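Reading the Larnberg Announcement Twice

Thursday, September 28, 2023

Larnberg sent out its leadership news this week and I read it the way I read all of them, once quickly and once with a pencil. The quick read left me feeling that something large and good had happened. The pencil read left me with a list of job titles.

The company is splitting the top job. The person who ran everything will become executive chair, and the head of operations moves up to chief executive. There will also be a "Office of the Chief Executive" (their typo, and I enjoyed it) with four members, two of whom already report to each other. All of this takes effect in January.

I own a small number of Larnberg shares, bought years ago when I worked at Tatton and we used their order software. So I have a little money in this and a lot of old irritation. Take what follows with that in mind.

My first problem is the word "executive" in front of "chair." A plain chair runs the board, and the board is supposed to be the boss of the chief executive. An executive chair still comes to the office, still has a budget, still gets copied on everything. If the new chief executive wants to close a product line that the old one loved, who wins? The release says the two will "partner closely on strategy." I have worked in places where two people partnered closely on strategy. We used to take the same question to both of them and keep whichever answer we liked better.
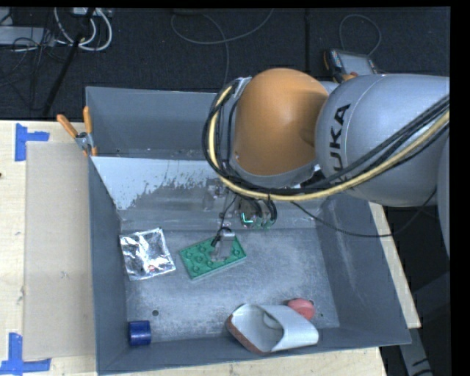

My second problem is the pay, and you have to go to the filing for it. The outgoing chief executive keeps the same base salary in the new role. Fine, maybe, for a few months of handover. But the agreement runs 28 months, and the stock that was supposed to depend on hitting targets will now vest as long as the person is still employed. Those targets were the reason shareholders like me were told not to worry about the size of the grant. I voted for it, too, which bothers me.

The new chief executive's biography takes up most of the second page. It lists every title held at Jacquet and then every title held at Larnberg, with the years, and tells you almost nothing about what was done in any of them. "Served as" appears eight times. I would trade all of it for one paragraph on the Irkoswood purchase, which this person led. Larnberg paid a lot for that business and wrote down a good part of it 18 months later. It may be that the price was forced through by somebody higher up. It may be that the write-down was the right call and took some nerve. The biography says the new chief "oversaw the integration of Irkoswood" and moves along.

I don't want to be unfair. Promoting from inside is often cheaper and calmer than bringing in a star, and the operations side of Larnberg has been its best side for a while – deliveries of new versions got a lot more regular, at least from where I sat. I'd like this to work.

What would change my mind is pretty simple. Put an end date on the executive chair job and print it. Name a lead independent director with some real power over the agenda. And tell us which of the two signs off on the next acquisition.

I sent those three points to the investor relations address on Monday. So far I have an automatic reply thanking me for my interest in Larnberg products.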